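Zwei Kisten für den Krimskrams

Freitags nach Feierabend nehme ich mir immer den Hauswirtschaftsraum vor, und zwar genau 15 Minuten, der Küchenwecker läuft mit. Früher habe ich dabei alles kreuz und quer durch die Wohnung getragen und war hinterher müder als vorher. Seit Oktober mache ich es mit zwei Kisten, und das klappt bei mir richtig gut!

Kisten nebeneinander stellen

Ich nehme zwei graue, rechteckige, gern schon ordentlich verkratzte. In die erste kommt erst mal alles, was herumliegt, ohne Nachdenken: Kehrschaufel, Schwamm, Spielzeug, der Kleinkram vom Fensterbrett. Die zweite bleibt für die Sachen, die in ein anderes Zimmer gehören. So laufe ich am Ende nur eine Runde (na gut, manchmal zwei).

Die Kehrschaufel ist bei mir fast immer das größte Teil. Eine weiße mit orangeroter Kante vorn findet man auch zwischen lauter Kleinzeug sofort wieder, und deshalb räume ich sie als Erstes weg. Danach sieht man gleich viel besser, was sonst noch auf dem Boden der Kiste liegt.
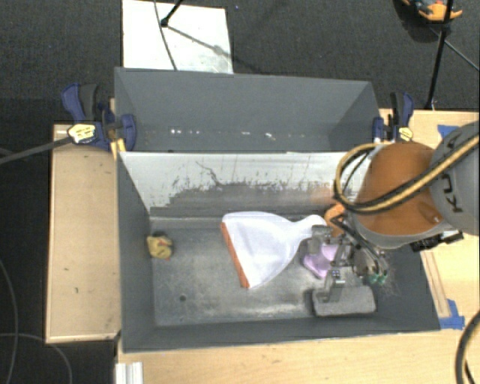

Die Lippe sauber halten

An der Vorderkante der Schaufel sammeln sich gern Haare und Fusseln. Ich stelle sie 5 Minuten in warmes Wasser mit einem Spritzer Spülmittel und gehe dann mit einer alten Zahnbürste an der Kante entlang. Gut abtrocknen und am Griff aufhängen, bitte nicht auf die Lippe stellen, sonst verbiegt sie sich mit der Zeit und der feine Staub rutscht drunter durch.

Die Kisten selbst wische ich nur feucht aus. Gegen die Kratzer habe ich schon alles Mögliche probiert, die bleiben!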